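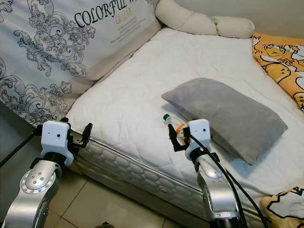 Thirty Years on the Night Shift, and What It Does to Sleep

She answers the door at four in the afternoon, which for her is breakfast time. The coffee is on. The blinds in the back bedroom are still down, and she asks that we keep our voices low until her neighbor's baby wakes up, an arrangement the two households have had since January.

She worked nights for 30 years, first in the packing hall of a bakery in Brikcombe and later on the switchboard of the hospital across the river in Rokport. She retired last fall. She asked us not to use her name, mostly on account of her old supervisor, who is still working and still touchy. We spoke at her kitchen table on Friday, March 8, 2024, for a little over two hours.

How it started

She took the bakery job at 23 for the money. Nights paid more than days, and her mother could sit with the children until morning. She planned to do it for one winter.

"Everybody I worked with was doing it for one winter," she says. "You'd ask the woman next to you on the line how long she was staying, and she'd say till spring, and she'd been there nine years."

The shift ran from ten to six. The ovens made the hall hot enough that people worked in short sleeves in the coldest part of the year, then walked out into the dark with wet hair. The bus back up the hill came at 6:20. If the line ran late she missed it and walked, which took 50 minutes.

She says the work was not hard to learn. Rolls came down in trays, you checked them, you bagged them, you stacked the bags. What she found hard was four in the morning. She describes it as a kind of seasickness. Her hands went on working and her head was somewhere else. The older women ate something salty at that hour and told her to do the same. She kept crackers in her apron for the rest of her time there.

"I don't know if it was the salt or the chewing," she says. "It got you to five o'clock. Once it was five you were fine."

Learning to sleep in the day

For the first two years she slept badly. She came in at seven, got the children off to school, lay down at nine and was awake by noon. She thought that was what sleeping in the day was like and that she would have to put up with it.

The change came from a man who drove one of the delivery trucks. He had been on nights since before she was born, and he told her she was going about it wrong. She was treating it as a nap. She was lying down in her clothes, on top of the covers, with the radio going, and she was leaving the phone plugged in.

"He said, do you go to bed at night like that? I said no. He said, well, this is your night."

So she started to treat it as one. She washed her face and put on a nightgown. She took the phone off the hook, which caused a fight with her sister that lasted most of a year. She hung a wool blanket over the window with nails, and when the landlord complained about the nails she paid him for the frame and left the blanket where it was. She stopped doing laundry before bed, because she had noticed that once she did one chore she did five.

She also stopped looking at the clock. This is the piece of advice she gives most often now, and she gives it twice in the course of our conversation. If she woke up she stayed where she was and did not check the time. "If you see it's eleven, you start doing arithmetic. You think, I've had two hours, I need four more, I have to be up at three. Now you're awake."

The bed itself mattered less than people think, in her view. She slept on a secondhand one for most of those years and says the trouble was always light and noise. She did finally buy a good firm mattress when she moved to the hospital job, from Moreira, a furniture store in Rokport that has since closed. It cost her 575, paid off over a year. She has no complaints about it. She would still put the money into curtains first.

The family side

Her children grew up knowing that the hallway was quiet until three. They walked on the outside edges of the stairs, where the boards did not creak. Her son, who is grown and has a staircase of his own, still does it.

She does not make this sound easier than it was. She missed school plays that were held in the morning. She went to some of them on no sleep and remembers nothing about them. There was a parent meeting where she fell asleep sitting up, and the teacher let her sleep and went over it all again with her afterward.

"The kids had a mother in the afternoon and at supper," she says. "Then I left when they were in their pajamas. My daughter thought all mothers went out at night. She asked a friend of hers where her mother went."

Weekends were the worst of it. She wanted to be up in the day with everyone else, so on Saturday she would turn herself around, and on Sunday night she would have to turn back. She felt sick every Monday for years. Some people she worked with kept to their night hours straight through their days off and cleaned house at two in the morning. She thinks they were probably healthier. She could not bring herself to do it.

What she settled on was a half measure. On Saturdays she slept from four in the morning until eleven. It gave her the afternoon and the evening, and on Sunday it was not such a long way back.

The switchboard

The hospital job was quieter and, she says, more tiring. At the bakery she had been on her feet. At the switchboard she sat in a small room with a desk lamp, and between two and five the phone might ring six times or not at all. The hospital had 344 beds then. She knew the extension for every floor by heart and still does, though the system has been replaced and none of the numbers would work.

People called at night for reasons they would not have called during the day. Some wanted to know the visiting hours and then stayed on the line. There was a man who phoned every night while his wife was on the third floor, always at about the same time, and asked to be put through to the nurses' station. They told him she was asleep. He said thank you and hung up.

"I'd have the nurse on the line before he finished asking," she says. "Then one night he didn't call. I didn't ask. You could have looked it up, but I never looked anybody up."

She kept awake by mending. She brought in a bag of whatever needed buttons or hems, first her own family's and later other people's. The night porters found out about it and she ended up with a steady supply of uniform pants. She did not charge for it – a porter would bring her a hot tea at three, and that was the price.

Reading did not work for her, and neither did crosswords. She had to have something in her hands. She thinks this came from the bakery.

Stopping

When she retired she expected to go back to sleeping at night within a week or two. It has been months. She goes to bed at eleven, as her doctor suggested, and lies there. She is usually asleep by three, and she sleeps until nine or ten. Some days, like today, it slips further and she does not get up until after lunch.

The doctor sent her to a sleep class in Plidach, held in the basement of the library on Tuesday evenings. She went to four sessions. Most of the others were people with new babies or bad backs. She liked them, but the handouts told her to avoid daytime sleep, and she felt that left her out.

"I wrote on the form at the end that they should have one for night workers," she says. "There were 177 people on nights at that bakery when I left. They all had to stop sometime."

What has helped a little is going outside as soon as she is up, whatever the hour. She walks to the end of the road and back before she has coffee. She has cut out the tea after supper. She takes the dog next door around the block at nine in the evening, and that seems to tell her something about the day being over. She has not taken any pills and does not want to, though she says she would not argue with anybody who did.

She has also stopped being annoyed about it. At two in the morning she gets up and does some mending, or bakes. She never baked bread in all the years she packed it. Now she makes two loaves at a time, in the middle of the night, with the kitchen door shut, and leaves one on the step for the neighbors.

We ask what she would say to a person starting nights this week. She thinks about it while she rinses the cups.

"Get the window dark before the first shift. Do it before you start, because you won't have the strength after. Eat something at four. Tell your family what time your night is, and tell them more than once."

Through the wall, the baby has started up. She says we can talk normally now, and goes to raise the blinds in the back.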